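Forums > Fabric Care > Washing and Drying

Register | Log in | Search | New posts

Fleece going flat after the dryer

dultton_rd
November 3, 2018
I bought a white fleece throw from Gunder in July and have washed it twice. The first time it came out fine. The second time I used medium heat and now one side feels flat and a little crunchy. The tag only says machine wash. Can the nap be brought back, or is it done? 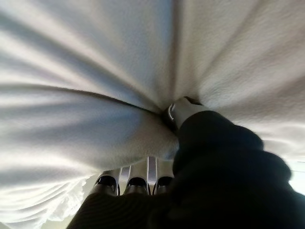 Reply 1
mcalister27
Heat did that. Polyester fibers melt at the tips and they don't un-melt. You can brush it with a soft pet brush while it's damp and get some of it back. From now on, no heat at all. Hang it over a door.

Reply 2
edurlow_laundry
I disagree that it's always heat. I ran a wash and fold in Edurlow with 27 machines and most of the crunchy fleece we saw was detergent that never rinsed out. Run it again with no soap and half a cup of white vinegar, extra rinse. If it's still stiff after that, then blame the dryer.

Reply 3
mcalister27
Vinegar won't fix melted fibers.

Reply 4
edurlow_laundry
Didn't say it would. I said find out which one it is first. It costs her one wash.

Reply 5
dultton_rd
OK, I'll do the rinse first and then the brush. Related question, I have a white throw pillow with a fringed edge that goes with the gray chair.
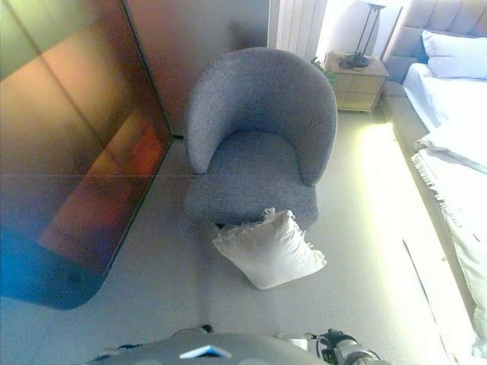 The cover doesn't come off, so I've only been spot cleaning it with dish soap. Is the whole thing safe to wash?

Reply 6
edurlow_laundry
Depends on the fill. Put it in a zippered mesh bag on gentle, cold, and air dry it flat. If the tag says feather, skip it and keep spot cleaning.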